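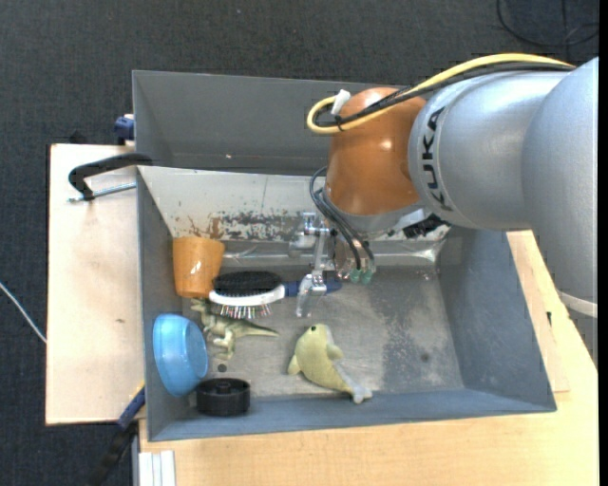

Preparing and Running a Bin Picking Trial

Flillus Project, Robot Manipulation Group
Prepared by Ngân Tăng
Last revised August 2, 2021

Purpose

This guide describes how the Flillus project measures whether a robot arm can pick up everyday objects it has not been trained on. It is intended for students and visiting staff who have completed the arm safety course. Results from trials that do not follow these steps will not be added to the shared results table.

The trial answers one question: given a bin of mixed household items and toys, how often does the grasp planner choose a grasp that lifts a single object clear of the bin? Speed is recorded but is not part of the main score.

Before you begin

Reserve the cell for a full morning or afternoon. You will need the following:

The open metal bin
Clamps for the bin
An object set from the Shearer cabinet, with its printed list
The station computer, with Pridier (the grasp planner) and Jakeck (the trial logger) installed
A blank trial sheet

Read the notes left by the previous operator. Any change to the gripper fingers, the camera mount or the tubing must be entered in the station log before new data is collected.

Step 1. Secure the bin

Place the bin on the table against the corner marks and tighten the clamps by hand. Press on each rim in turn. If the bin shifts, loosen the clamps, seat it again and repeat the check. A bin that moves during a trial will cause the planner to aim at the wrong height, and the error is difficult to find afterward.

Step 2. Check the gripper

With the arm paused, open and close the gripper from the station computer. Look at the fingertips for tears or dirt and wipe them with a dry cloth. Follow the cables and tubes along the wrist and confirm that nothing will pull tight when the wrist turns. Replace a damaged fingertip before the trial, never during one.

Step 3. Calibrate

Start the calibration routine in Jakeck and remain outside the marked floor area until it ends. The routine moves the arm through a set of poses and reports one error value. Accept the result if the value is shown in green. If it is shown in red, clean the camera window and run the routine again. After a second red result, stop and contact the cell supervisor.

Step 4. Load the objects

Select objects from the printed list. A good set combines hard and soft items, thin handles, hollow shapes and irregular outlines. Cups, bowls, brushes, plastic animals and plush toys are all suitable. Do not use glass, liquids or anything with a loose battery.

Put the objects in a cardboard box, shake it lightly and tip the contents into the bin. Do not arrange them by hand. Objects that come to rest against a wall should be left there – these are often the most useful cases for the study.

Step 5. Run the trial

Enter the object codes in Jakeck and press Start. Pridier will propose a grasp, and the arm will carry it out. Each attempt receives one of these labels:

Success: one object is lifted clear of the rim and held until release.
Double: more than one object is lifted.
Drop: an object is lifted and then lost.
Miss: nothing is lifted.

The logger suggests a label, but the operator confirms it. A trial ends when the bin is empty or after 4 misses in a row.

Step 6. Save and restore

Save the log, copy the trial number to the paper sheet and return every object to the cabinet. Park the arm before entering the marked floor area.

Notes on the results to date

The current release of the data set contains 3,000 attempts. Of these, 1,647 were labeled Success. A further 1,334 were labeled Miss, and the remainder were labeled Drop or Double. The planner version in use since January should be reported separately from earlier versions – the two differ in how they treat grasps close to a wall.

Operators who disagree with a saved label should not edit the log directly. Send the trial number and the attempt number to the project mailbox, and the label will be reviewed against the recording.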